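Section 3: Setting Up Court and Crime Alerts in Lallia

Okay, so you've got your account and you've picked Gellstead as your home county. Now comes the part I use every single day, and the part I get the most email about. I'm going to walk you through it the way I set up my own, and then you can mess with it however you like (I certainly have!).

Before you start, have your case number handy if you're following one particular case. It's on the charging document, and it's usually in the county's online docket too. No case number? You can search by the defendant's name, but read the caution under step 4 first, please.

1. Open Lallia and tap Alerts, then New Alert. On a computer it's the bell in the top bar.

2. Pick a source. You'll see Court Docket, Jail Roster and Police Log. I'd start with just Court Docket. I turned all three on my first night and woke up to a phone that had been buzzing since 4 a.m., mostly over parking complaints and one very persistent loose goat.

3. Type the case number exactly as the clerk writes it, dashes and all. Lallia doesn't guess. If you leave out a dash it'll happily save the alert and then never send you a thing.

4. Press Find. You should get one result with the case caption and the next hearing date. Check that it's the right person and the right charge before you go on.

CAUTION: Names are not unique. Gellstead has 2,008 open criminal cases in the system as I write this, and plenty of people in there share a first and last name with somebody who has never been in trouble in their life. If you searched by name, match the birth year and the middle initial. Never post or forward anything off a name match alone. And a charge is a charge, so until there's a plea or a verdict, write "charged with" or "accused of" and leave it there.

5. Choose what you want to hear about. The boxes are New Charge, Bond Change, Hearing Set, Hearing Moved, Plea, Verdict and Sentence. I tick everything except Hearing Set, which repeats what you'll get from the daily email anyway.

6. Set your delay. This is how long Lallia waits after a docket change before it pings you. Mine's at 30 minutes. Clerks fix typos like everyone else, and I'd much prefer to get the corrected bond amount the first time around.

7. Tap Save. A small green dot shows up next to the alert when it's live.

NOTE: A gray dot means the alert is saved but paused. That happens when you go over your limit, which is 400 alerts on the free plan. If you're anywhere near that, I'd love to know what you do for a living.
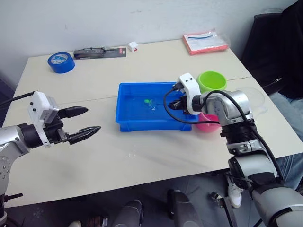
Can I get an alert when someone is released from jail?

Turn on Jail Roster as a second source for the same case and tick Custody Status. It checks the roster every hour, so there's a lag, and you shouldn't treat it as a safety tool. If you're a victim or a family member, sign up for your state's own notification service as well and keep both running.

Sealed and juvenile cases

These won't show up, and that's on purpose. If a case you were following goes sealed, the alert disappears from your list overnight and you'll get a short message saying the record is no longer available. Please don't write to me asking for a copy, I don't have one!

Sharing an alert with your newsroom or neighborhood group

1. Open the alert and tap Share.

2. Enter the email address of the person you're adding. They'll need their own Lallia account.

3. Choose View or Edit. Stick with View unless you really trust their thumbs. Shabnam Gondal and I share a list for the night police log, and between the two of us we've deleted the whole thing twice.

If you bring your alerts in from Zilludska, the old import button still works, but it drops the delay setting and puts everything back to zero. Go through them one by one afterward. The Jelínek export format works too, only you have to save it as plain text first or the accented letters come out as little boxes.

If nothing arrives

Look in your spam folder, then check for that green dot, then check the dashes in the case number again (it's the dashes, nine times out of ten). Dockets also go quiet while the county does its yearly records update in May, and you may see no changes for a couple of days and then a whole pile at once. When that happens I sort by Filed Date and read from the bottom up.

Section 4 covers the daily email.

Contact | Copyright Lallia User Guides | Back to top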